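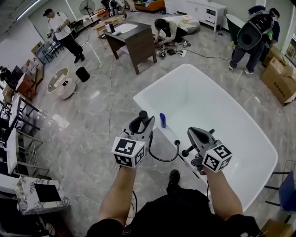
A white freestanding tub, and a big one.

Search this site
Enter keywords
Go

I've been going to Dunurach games since I was small enough to sit on a coat, and I have a complaint about substitutes. Specifically, I have a complaint about how we talk about them, and how we pick them, and how we let them sit there with their knees up under a blanket for most of a season and then act surprised when they come on looking like somebody woke them from a nap.

Soccer people love a starting eleven. We print it, we argue over it at the bar, we tape it up in our heads. The bench gets read out afterward in a mumble. At Kullonach last August the announcer gave up halfway through ours because the teams were already coming out, and I remember thinking, well, one of those guys is going to decide this game. And one of them did! Our backup winger came on with 26 minutes left, ran at a fullback who'd been chasing people up and down in the heat since kickoff, and set up both goals. The next morning all the talk was about the striker who tapped them in.

My view (and I've bored plenty of people with it in the parking lot) is that a coach should pick the last half hour first. Work out who you want on the field when everybody's legs have gone, and then build backward to the start. Most coaches do it the other way around. They pick their best eleven, hope, and then when it's going wrong they look over their shoulder to see what's in the cupboard.

Now we're allowed 5 changes in this league, which is nearly half the outfield players. Half! You could practically have a different team out there by the end. And yet I watched Dunurach use two of them in a game we lost by a goal, with our midfield walking. I wasn't even angry, I was just puzzled. You wouldn't drive home on an empty tank with a full can in the trunk.

I know the arguments against me. A friend who coaches a youth side told me that every change costs you something, because the new player doesn't have the rhythm of the game yet and the other four around him have to adjust. Fair enough. I've seen a back line fall to pieces over one swap. But that's an argument for practicing it. Bạch, who we play twice a year and who have less money than anybody, rehearse their substitutions in warm-ups — they have players jog on in pairs, take up their spots and run two or three moves at full speed. It looks a bit silly from the stands. They've also beaten us in 9 of the games I've kept a ticket from, and most of those were won late.

The other argument is pride, and this one I find harder. Players hate coming off. I've seen our captain throw a water bottle the length of the dugout. And the ones on the bench feel like they're being told they aren't good enough, which is partly our fault in the stands, because we clap the guy leaving and check our phones while the new one runs on. Baseball has had relief pitchers forever and people buy their jerseys. Hockey changes whole lines every minute or so. Somehow in our sport it's still a kind of demotion.

I'd like to see one season where a club our size really went for it. Name a closing team and train it as a closing team. Give it its own set pieces. Put the bench on the front page of the program, the one with the Follelico ad on the back, and let kids get those autographs too. There were maybe fewer kids than usual hanging over the rail last time, but every one of them was shouting for the same two starters.

Will it happen here? I doubt it. We drew 200 people to the preseason meeting and the only question about substitutes was whether they could please warm up at the other end, since they were blocking the view from the good seats. So that's where we are. I'll be in my usual place for the next home game, hoping we make the first change before the hour mark, and complaining loudly if we don't.

Contact us | Copyright, all rights reserved | Back to top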